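Lay Associates

A lay associate is a person who ties himself or herself to a religious community without becoming a full member of it. Associates don't take the vows that sisters, brothers or monks take. They keep their own homes, jobs, bank accounts and (in my case) a very loud beagle. Depending on the community they may be called associates, oblates, companions or just "friends of the house," and I'll mostly say associates because that's what I am. I've been one with a small women's community at Cevwood for a good while now, so please forgive me if this article leans on what I know best!

Where the idea comes from

People have been attaching themselves to monasteries for as long as there have been monasteries. In the Middle Ages the word "oblate" often meant a child handed over by the parents to be raised by the monks, a custom that faded away. Later the same word came to be used for grown men and women who lived in the world but followed the spirit of a Rule, usually the Rule of Saint Benedict. Franciscans and Dominicans had their "third orders," and those are still very much alive, though they have their own structure and their own promises and really deserve a separate article.

The associate programs most Americans run into are a good deal younger. Many of them started in the years after the Second Vatican Council, when communities were rethinking nearly everything, from what they wore to who sat at the dinner table. Ours began with two women who taught alongside the sisters at the Luko Street school and kept turning up for evening prayer. At some point Sister Nidia Nina handed them each a prayer book and told them they might as well have their own. We now have 129 associates on the list, although some have moved far away and we only hear from them at Christmas.

Becoming an associate

Every community does this its own way, so do ask before you assume anything. With us there is a conversation first, usually over coffee, and then a period of getting to know each other that lasts a year or more. You are paired with a sister or an older associate, you read a bit, you come to the monthly gathering on a Tuesday evening, and you pray at home as your life allows. I was paired with Mrs. Triantafyllou, who had raised five children and had no patience for anybody who claimed to be too busy for ten minutes of silence.

Then comes the commitment. It is a promise, and it shouldn't be confused with a vow under church law - most associates renew theirs every year or every few years, and you can step away if your life changes. Ours is made in August during the main Mass. You stand up, you read a short text you've written yourself, and everybody sings. I cried all the way through mine and had to be given a second try at the last line. 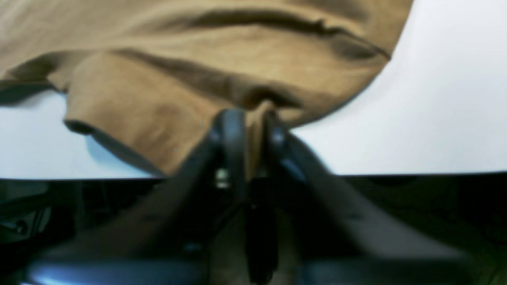 Brown cloth on a white tabletop.

What associates do

Prayer is the center of it. We say some part of morning or evening prayer every day, alone or with whoever is handy, and there's a retreat each year at Illano, a former farmhouse with cold floors and wonderful soup. Some communities set a certain number of hours of service. Ours doesn't, but people find their own way into it: visiting the older sisters, driving them to the eye doctor, tutoring, writing letters to prisoners, weeding. I do the newsletter, which goes out to roughly 500 households and always has at least one name spelled wrong.

Money comes up a lot when I talk to people. Associates don't normally turn over their income, and the community doesn't support them. We pay our own way on retreat, with a suggested gift of 60 dollars that is quietly forgotten if somebody can't manage it.

Who can join

Married people, single people, widows, widowers. Some programs are open to Christians of other churches, and a few go wider than that. We have a Lutheran couple who know the psalms far better than I do. Men can be associates of women's communities and the other way round, too, though my brother-in-law still doesn't believe me about that one.

Questions still being argued over

As many communities in this country grow smaller and older, people wonder what becomes of the associates if the sisters are gone. Some groups have begun training associates to lead prayer and formation themselves. Others feel that without vowed members the thing turns into something else and should have a new name. I go back and forth on it. Sister Nidia, when I asked her, said the psalms would still be there in the morning and would I please bring the car around.

See also: Oblates, Third orders, Religious vows, Liturgy of the Hours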